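Tralldale Bedding Sizes

Version 8 of the table. README last touched in December.

What this is

A plain table of mattress and sheet sizes, gathered from care labels, packaging, and a tape measure. It has 1,905 rows. Each row is one product as sold: one fitted sheet, one flat sheet, one mattress, one protector. The point was to answer a small question, which is whether a sheet sold as "queen, deep pocket" will go over a queen mattress that is deep. The answer takes up most of the notes column.

The project began when Shanti Srivastava bought three fitted sheets in a row that popped off the same corner. She started writing things down. I (Vy Nghiêm) offered to put her notebook into a spreadsheet over a weekend, and that was two apartments ago.

Files

sheets.csv – fitted and flat sheets, one per row
mattresses.csv – mattresses and toppers
protectors.csv – the crinkly things
shops.csv – short codes for where each item was bought or measured
notes.txt – remarks too long for a cell, some of them bad-tempered
old/ – earlier versions, kept so that we can be embarrassed by them

Everything is UTF-8, comma separated, with a header row. Open it in whatever you like. If your spreadsheet program turns the size "10-12" into a date in October, you have my sympathy, and you should import that column as text.

Columns in sheets.csv

item_id: a number. Numbers are never reused, even when the item was a mistake.

shop: a code from shops.csv. EK is Ekex, DL is Dilerau, PU is the Puma Street market stall, which has nothing to do with the shoes and sells mostly pillowcases.

label_size: what the package says, copied letter for letter. This includes "Qween".

width_in, length_in: inches, measured flat, before the first wash.

width_washed_in, length_washed_in: the same after one wash and a line dry. Blank if we never washed it.

pocket_in: depth of the pocket at the corner seam, in inches. See the long complaint below.

elastic: "all" if it runs the whole way around, "ends" for the head and foot only, "corners" for corners only, "none" for flat sheets.

fiber: as printed on the label. We didn't burn any threads to check.

color_as_sold: free text. There are 34 different names in here for what I would call white.

measured_by: V or S.

How things were measured

Sheets were laid on a hard floor, smoothed by hand, and measured with a steel tape along the long edge and again through the middle. If the two numbers disagreed by more than half an inch, we did it over, and if they still disagreed we wrote down the smaller one and put a remark in notes.txt.

Mattresses were measured on the bed, with the sheet pulled back. Height is taken at the middle of the long side, where the edge is least squashed. Anything with a topper gets two rows in mattresses.csv, one for the mattress alone and one for the pair, and the second row carries the suffix T. Please don't average them. Someone did, and wrote to us to say that our beds were strange. 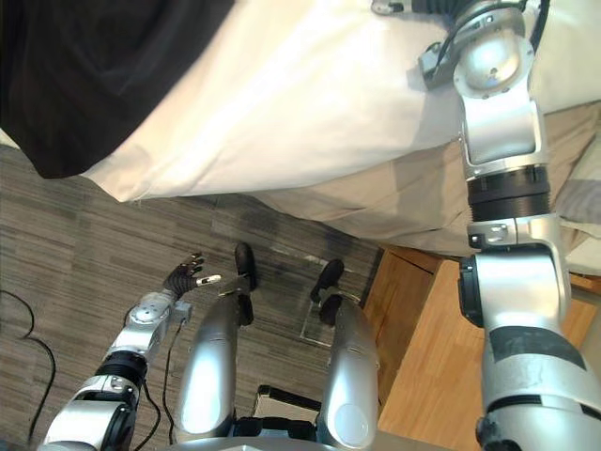

White sheet over the side of the bed, wooden panel below right.

Overhang on flat sheets has its own column, drop_in, which was added in version 5 and is empty for everything older. It's the distance from the top edge of the mattress to the hem when the sheet is centered. Centering was done by eye. My eye and Shanti's differ, which is one of the reasons measured_by exists.

The long complaint about pocket depth

There is no agreement on what "deep" means. Ekex prints a number on the package, and the number describes the tallest mattress the sheet is supposed to fit. Dilerau prints a number too, and theirs is the length of the side panel. Those are different quantities that happen to share a unit and a font. We record only what the tape said, at the corner seam, with the elastic pulled straight but not stretched.

A pocket needs to be deeper than the mattress is tall, so that there is something left to tuck under. How much deeper is a matter of taste and of how much you thrash around at night. We don't offer a column for thrashing.

Known problems

Twin XL and "long twin" are listed separately because the labels are. Merge them if you want to.

California king is thin on rows. Neither of us owns one, and the shops don't like people unfolding them on the floor.

Some washed lengths are longer than the unwashed ones. A few of these are jersey sheets, which do as they please. The rest are probably me reading the tape upside down.

Colors were typed in by two people who don't agree on beige.

The Dilerau rows from versions before 5 used centimeters in one column and inches in the next. This was fixed. If you find one that wasn't, the giveaway is a sheet big enough to cover a garage.

What it's good for

Picking a sheet. Sewing a sheet. Arguing with a shop, up to a point. One person has used it to teach joins in a database class, and reported that the students found it dull but easy to picture.

It is not a sample of anything in the statistical sense. We measured what we bought, what our relatives bought, and what was on clearance. Don't use it to say what share of sheets shrink. You may use it to say that these ones did.

Sending corrections

Open an issue with the item_id and the number you think is right, and say how you measured. If you're adding a new item, please copy the label exactly, spelling and all. Photos of labels are welcome as long as the washing symbols are readable – we may get to those in a later version, once one of us learns what the triangle means.

License

The table is free to use, change, and pass along. Credit "Tralldale Bedding Sizes" somewhere if you publish with it. The remarks in notes.txt are also free, though Shanti asks that you not quote the one about the flannel set.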